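May 2020, Thursday night

Home at 9 and wiped out. Writing this before I lose it.

So the open day at Evov. Which was not really open and not really a day, more like an afternoon on the laptop for most people and in person for a handful of us, masks on, chairs spread way out, tape on the floor. It was supposed to be in February. Then moved, then moved again, then suddenly an email on Monday saying come if you want to come. I wanted to come. I have been in this apartment too long.

Took the car. Trosham is some 22 miles and I saw maybe a dozen other cars the whole way. Parked right by the door. The sign still says Garnier on the side of the building, they bought it off them and never took the letters down. Walked past it twice, had to call Josué to come out and wave at me.

Josué Andrade, who I haven't seen since the wedding. Thinner. Beard. We did the elbow thing. He runs the simulation side now, which I did not know, I thought he was still soldering.

Gleice Brandão gave the intro. Good speaker, very fast, no slides for the first part, which I liked. Her whole point was that with the lab shut most of the spring they couldn't get near the real arms so everything went into the simulator. House rooms. Cupboards, shelves, floors, stuff from the grocery store. The robot's hand goes in and has to deal with it. She said they got more done in those weeks than all winter and then looked kind of guilty for saying it.

Then the demo. Two parts. Part one the real arm, Xavier, (they name all of them, there's a list on the door) picking up plastic cups from a bench and putting them in a tub. Dropped one. It rolled under a chair and a man in the second row picked it up and then remembered and held it out at arms length like a dead mouse. Somebody sprayed it. Then they sprayed him. Everyone laughed, I think we all needed to.

Part two was the simulator and this is what I came for. Big screen, Josué driving. He had it switched to the view from the hand, so you see the two black fingers at the sides and whatever is between them. Takes a minute to get used to. You don't see the arm at all. I kept tilting my head. No sense of scale either, I could not tell how far away anything was, and he said yes, welcome to my life.

He stopped it a few times so we could ask things. One stop was way down in a tight spot, white on one side and cream on the other and a strip of wood grain in between, fingers open, and a blue box with purple cartoons on it down in the corner. A lady asked why anyone would bother putting cartoons on a pretend box. I thought that was a great question. Josué said a plain gray block is too easy, the thing has to learn on boxes that look like boxes, with all the junk printed on them. Purple guys, speech bubbles, the works. She wrote it down.

I asked about the floor. The wood pattern is really good, knots and all, I would of put it in my kitchen. He said they didn't draw it, it comes out of a library, they swap it so the robot doesn't get used to one house. Same with the walls. He changed the color live, whole room went green, then a horrible brown. Someone on the laptop end unmuted to say NO. That was the best bit.

They gave three of us a turn. I was third. The controller is a normal game controller which was a let down, I expected something fancier. Open, close, tilt, in and out. I drove it straight into a wall. Nothing happens, it just stops, a number goes red. Tried again, slower. Got next to a carton, closed, missed it. Closed again, got a corner, lifted it maybe an inch and it slid off sideways and went spinning off across the room like it was on ice. Josué says the friction on that one is wrong and they know. I choose to beleive him.

The kid before me got it first try. About eleven. Of course.

Coffee after, outside, cups set out on a table so nobody touched the pot. Cold for May. Talked to Gleice a bit. She asked what I do and I said teach shop, and she asked what I'd show a class, and I said the cup getting dropped. She liked that. Might do a video call with my second period in the fall if there is a fall. Need to email her. EMAIL HER. Card is in the coat pocket, gray coat.

Asked her when the real arms get to try the house stuff. She said they have a fake kitchen half built in the back but no one has been allowed in the same room long enough to hang the doors. Josué rolled his eyes, sounds like a sore spot.

Drove back with the windows down. Stopped for gas, forgot milk. Mom called, told her about the robot, she wanted to know if it does dishes. Told her it does cups, mostly.

Josué sent over a picture from his part already, saving it in with this. Have to print one for the shop wall, the color printer at school is out so maybe the drugstore. Bed. 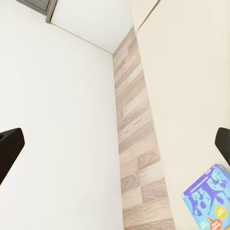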